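Prarkwood Community Help > Hobbies and Making > Board games

Best way to sort a big mixed lot of game pieces?

Posted by Nurhan Tekin, 31/12/2023

I've just bought a huge job lot of second-hand board games and I'm over the moon with it! The trouble is that whoever packed it tipped every counter, cube and token into one sack. There are 900 pieces, according to the seller, from at least a dozen games, and half the rule books are missing. I'd love to get as many of these playable as I can. Do I sort by colour, by game or by shape? And is there any point keeping the odds and ends?

2 replies

Svatopluk Rusnák

What a find, I'm jealous! Go by material and shape first and leave colour until the end. I did a lot of 418 pieces in July, started with colour, and ended up with a red pile holding bits of everything, so I had to do it all over again. Wood in one heap, see-through plastic in another, solid plastic in a third, card on its own. After that the games almost sort themselves, as most makers stick to one sort of piece per box.

For the missing rule books, look on the publisher's own site before you pay for a copy. Older ones are often there as a free download. If a title has been reissued, check that the number of players matches your box, as they do like to fiddle with that.

Do keep the spares. Plain cubes fit nearly any game, and I've rescued a lovely old trading game called Wekusum with nothing but leftovers (127 of them, and my daughter helped choose every one). 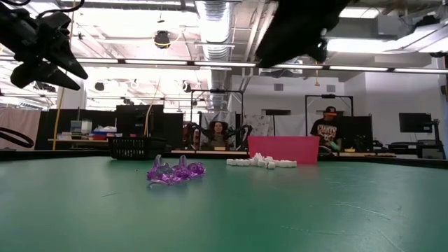
One more thing, wash the plastic in lukewarm water with a drop of washing-up liquid and dry it on a tea towel overnight. Never wash the wooden ones, just wipe them with a barely damp cloth. Old stickers come off with a little cooking oil, left for ten minutes. Let us know which games you find, I'd love to hear!

Kamil Kratochvíl

muffin tins. one piece type per hole, cheap and they stack if you put card between. also ask in the swaps section, people there are always after spare pawns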